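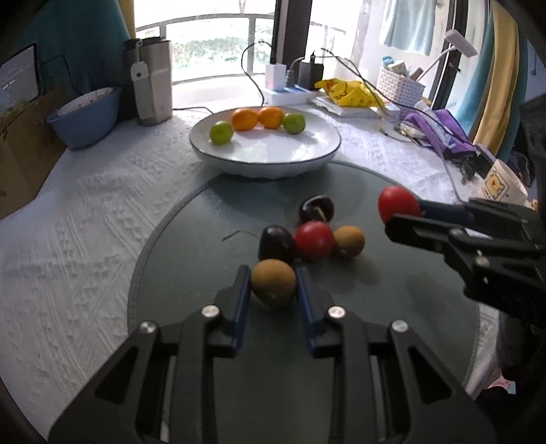

mothergrorn

You want to know whether you can get cherry juice out of a white tablecloth, and the answer depends on whether you've already put it through the dryer. Please tell me you haven't. Everyone has.

I'm replying before the question because the site shows newest first, so for anyone scrolling, the original post is underneath.

Is it a cotton cloth? If so, stretch the stained part over a big bowl, hold it with a rubber band, and pour very hot water through it from as high up as you dare. Pour from the back side of the stain so you're pushing the juice out the way it came in. Do it in the sink. I have done it on a counter and I now know what's behind my stove.

If it's polyester, skip the boiling water or you'll set wrinkles in it that will outlive you. Cool water, a little dish soap, blot.

Posted by elleck_porch on May 28, 2019

Cherry juice on textured white tablecloth, inherited, mother-in-law visiting

The cloth came from my husband's side of the family and has survived every holiday since before he was born. It did not survive lunch. There are three spots, the biggest the size of a quarter, and a faint pink ring where I "helped" with a wet paper towel. I have since rinsed it in cold water and hung it over the shower rod, where it looks like evidence.

It has a raised weave, no label, and I don't know what it's made of. I have white vinegar, dish soap, baking soda, and a bottle of Pirnen stain spray that's been under the sink since we moved in. She gets here in 5 days. What do I try first, and what will make it worse?

soapdish60

Vinegar. Works on everything.

Đorđević Linens

We run a small laundry and table linen repair shop, so we see a lot of fruit. Some notes, in the order you'd need them.

Don't use the old spray until you've tried it on a hem. We don't know that product, but anything that has sat that long gets tested first.

Don't use bar soap. On fruit stains it can make the color harder to remove.

Mix one part white vinegar with 2 parts cool water, dab it on, leave it for half an hour and rinse. Then work in a little liquid detergent with your fingers. On a raised weave go easy, as scrubbing roughs up the pattern and you'll have a clean fuzzy patch in place of a stain.

If there's still pink, soak the whole cloth overnight in oxygen bleach and lukewarm water, following the package. Soak all of it, or the treated part may come out whiter than the rest. No chlorine bleach. And if there's any chance it's silk or wool, skip this step and take it to someone.

Air dry it and look at it in daylight. Repeat if you have to. No dryer and no iron until the mark is gone.

elleck_porch

Thank you all. Two spots are out after the vinegar and the third is a rumor. It's soaking overnight in the tub. If it comes to that, there's a fruit bowl from the Grorngate flea market that would cover the spot nicely - minus the cherries.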